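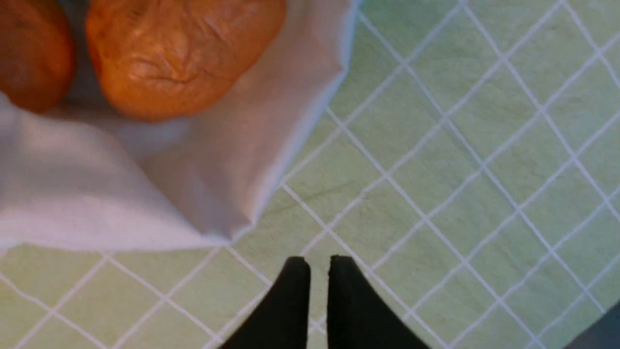

Figure 4.1 White cloth under something round and orange, on a green lattice tablecloth.

Chapter 4
Setting Out Food: Cloths, Bags and Dishes

My grandmother kept one drawer in her kitchen for cloths and would not let anybody put anything else in it, not even string. There were napkins for bread, napkins for people, and a few soft old squares that had been washed so many times they had no corners left to speak of. When I began teaching this course I thought I would get through the whole matter of cloths in one morning, and here we are with a full chapter on it (and a long one, I'm afraid, so do make yourself a cup of tea).

In Chapter 3 we looked at the table itself, its height and its covering. Now we come to what goes on top. By the end of this chapter you should be able to line a basket, unpack a soft bag without bruising what is in it, and choose a dish that suits the size and shape of your produce. You will also meet three words that we use through the rest of the book: liner, carrier and server. A liner goes between the food and whatever holds it. A carrier brings food to the table. A server is what the food stays in once it gets there.

4.1 From Carrier to Server

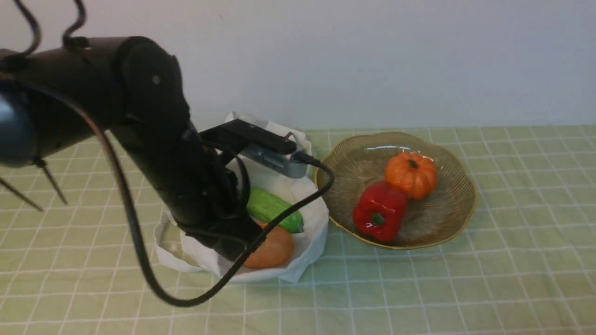 A soft bag is the friendliest carrier there is, and also the one most likely to be treated badly. People tip it upside down! Please don't. Stand the bag on the table close to the dish you mean to fill, and fold the top edges outward before you reach for anything, so that the mouth stays open and you can see what you have. A long vegetable like the cucumber should come out by its middle, and it will want a longer dish than the scalloped one beside the bag, where a pumpkin and a red pepper are already keeping each other company. Take out one thing at a time, and set each piece down before you go back for the next.

My old colleague Sheila Furnival used to have her students practice this with their eyes on the dish and only their fingers in the bag, and I have borrowed the exercise for the end of this section. It feels silly for the first few tries - then it begins to feel quite natural, and you find you are no longer dropping things.

4.2 Matching the Dish to the Food

A server should have some room left over. Beginners tend to fill a dish to the rim, I suppose out of generosity, and then there is no place for a hand to get in. Think about height as well as width. Lumpy things need a side to lean on, and squat things will sit happily by themselves. Color we shall leave for Chapter 5, although I know some of you will be looking ahead already. 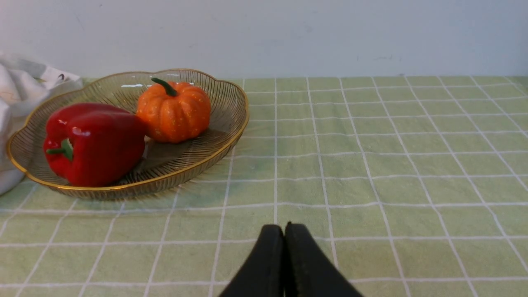
Figure 4.2 Red bell pepper and small pumpkin in a shallow oval basket, with space left at the right.

Before You Read On

Find one carrier and one server in your own kitchen. They needn't match, and they needn't be nice. Write down what you usually put in each, and whether you use a liner. Keep the page in your notebook, as we return to it in Section 4.5.

Words to know in this chapter: liner, carrier, server, rim, hem, fold line.

The first part of Section 4.3 deals with folding a square napkin for a round basket, and you will need a clean cloth and a flat surface.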